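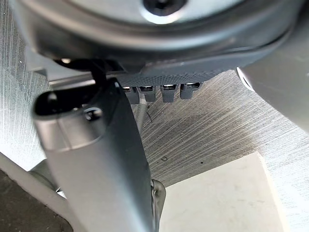
Underside of the housing, light gray disc and center bolt at the top, tabs below.

1/ Bench notes on the Skarner unit, August 2019. Nour Mahasneh asked what I look at before I pull a housing. Mostly the lower edge.

2/ The textured gray plastic edge has four small tabs hanging under it, each with a small shiny metallic spot at the top. I treat those as fragile until I know what they hold. The rightmost one sits a little higher than the rest. I noted it and left it alone.

3/ Gray ribbed piece below the two left tabs: spring or flexible hose, can't call it from this angle. The Mikus parts sheet lists both on page 92. Ubaldo Donati says spring. No bet.

4/ Center bolt is recessed. Use a socket with a thin wall -- a standard one will mark the disc. Part number on my sheet ends in 617.

5/ Thin black cable curves down from behind the housing edge. Find out where it goes before lifting anything. In February I pulled a different unit without checking and spent 2 evenings on a connector.

6/ Next: bolt out, disc off, look at the back of the tabs. If anyone has the Figueroa revision of the manual, send me the section on the lower edge. Mine skips it.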